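Drasteo Move Table

A hand-checked table of every move in Drasteo, the one-on-one fighting game by Citton, as it stood after the October balance patch. One row per move, plain CSV, no macros, no colours, no tab called "FINAL final use this".

Last updated March 27, 2024

What's in the box

moves.csv holds 2,674 rows. If that sounds like a lot for a fighting game, remember that Citton gives every character a stance, gives most stances a sub-stance, and lists the same kick separately depending on which way your feet happen to be pointing.

changes.csv lists what moved between the launch version and the October patch. The official notes call a good deal of it "general adjustments", so most of this file was got the slow way.

aliases.csv maps official move names to what players call them. The rude ones have been kept. They're the ones people search for.

Columns in moves.csv

character: lower case, no accents
move_name: the official English name, including the misspelt ones
input: numpad notation, facing right
startup: frames before the move can hit, counting the first active frame
active: frames it can hit for
on_block: advantage if blocked, from the attacker's side
on_hit: the same, if it lands
level: high, mid, low, throw or odd
source: game, video or walczak
notes: free text, occasionally bitter

"Odd" covers moves the game itself can't make up its mind about. The training mode says mid, the defender's crouch says otherwise, and we side with the crouch.

Where the numbers come from

Start-up and block advantage come from the game's own training display wherever it shows them. It doesn't show them for throws, for anything done out of a sidestep, or for the whole of the Saltik character, who was added as downloadable content and seems to have been plugged in by a different department. For those we recorded footage at 60 frames per second and stepped through it by hand, three times per move. Where the passes disagreed, we went with the two that matched. Where all three disagreed, we went and made tea, then started again.

Rows marked walczak come from the Walczak sheet, an older community spreadsheet that covers the launch version. Its figures have aged well for basic attacks and badly for everything else. Treat those rows as a rumour from a reliable friend.

Known problems

Multi-hit strings are listed by their final hit only. Someone has already opened an issue about this, and so has everybody else.

Saltik's counter stance changes its recovery depending on what it catches. The table gives the worst case, which Saltik players will tell you is unfair and everyone else will tell you is generous.

Empty cells mean we don't know. A zero means zero. Please don't fill the first in with the second, however tidy it looks in your chart.

Damage isn't included at all. It scales with combo length, wall hits and the rage meter, and the 900 messages on the subject in our channel have yet to produce a formula that survives a weekend.

Using it

Load it with whatever you like. The file is UTF-8 with commas, and any field containing a comma is in double quotes. Spreadsheet programs will read some of the inputs as dates — import that column as text or enjoy your quarter-circle being turned into a bank holiday.

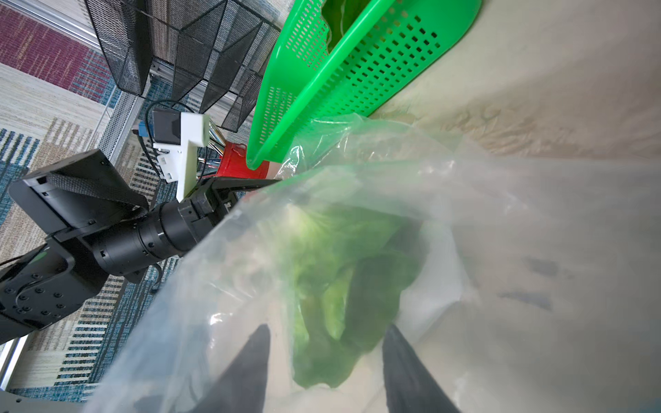

Greens in a plastic bag.
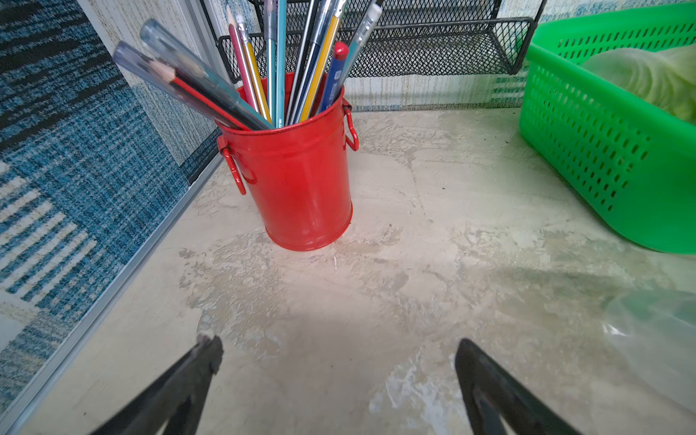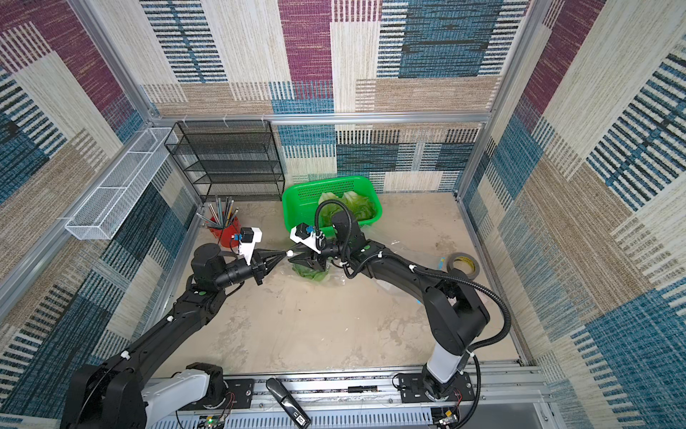

Corrections

Open an issue with the character, the input, the value you think is right and a clip with the input display switched on. A clip without it will be politely ignored, and a clip filmed on a phone pointed at a telly will be ignored less politely. One move per issue, please. "Saltik is broken" isn't a move.

Pull requests are fine for aliases.csv. For moves.csv we'd sooner re-test it ourselves, so expect a wait — longer if there's a tournament on.

Licence

CC BY 4.0. Use it in apps, overlays, videos or arguments, and link back to the table. The move and character names belong to Citton, who had no part in this and haven't asked us to stop.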